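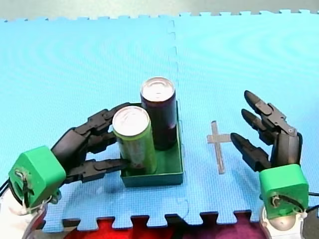 Two cans in a low green box on the foam mat.

Small bins changed my pantry! I used to line things up straight on the shelf, and every time I reached for the chickpeas I knocked over the seltzer. Then I started giving each kind of thing its own shallow box, and I'm never going back. Low sides are best for cans and jars, so you can read the labels without lifting anything out. Tall sides are great for bags of rice and pasta, which flop over if you look at them wrong.

Measure your shelf depth before you buy a single bin. Mine are shallower than they look, and I had to return a whole set from Fokard (the nice ones, too). Leave a finger's width behind the bin so the door closes without a fight.

Put new groceries in at the back and pull the old ones forward. My neighbor Yae Kikuchi does this the minute she gets home, before her coat is off, and she hardly throws anything away. If the dates are printed tiny, write them on the lid with a grease pencil. It wipes right off metal with a little cooking oil on a paper towel.

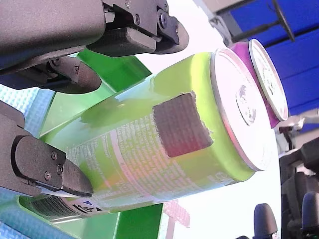

Sticky residue on shelves is my other favorite thing to fix - it's so satisfying. Mix equal parts baking soda and cooking oil, smear it on, and go have a cup of tea. Come back in fifteen minutes and rub with an old washcloth, then wash with dish soap. Try a hidden corner first if your shelves are painted. For a dried soda ring, plain hot water on a folded rag will do it, but let the rag sit there a while instead of scrubbing.

Shelf liner is worth the trouble if you have wire racks. I get the ribbed kind and cut it a hair short, then hold down the front edge with two binder clips. Pull it out every March and hose it off in the yard!

And a word about weight. Heavy things go between your knees and your chest. My 500-gram jars can live up high, but the big jug of vinegar stays on the bottom shelf, next to the potatoes (never next to the onions, they make each other sprout). 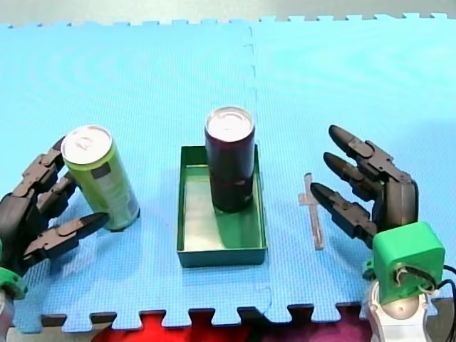 Riku Sasaki wrote in to say that the baking soda paste left a white film on his dark shelves, and that a second wipe with vinegar and water took care of it. He also keeps his onions in old pantyhose with a knot between each one, hung on a nail in the garage, and they last him clear through March.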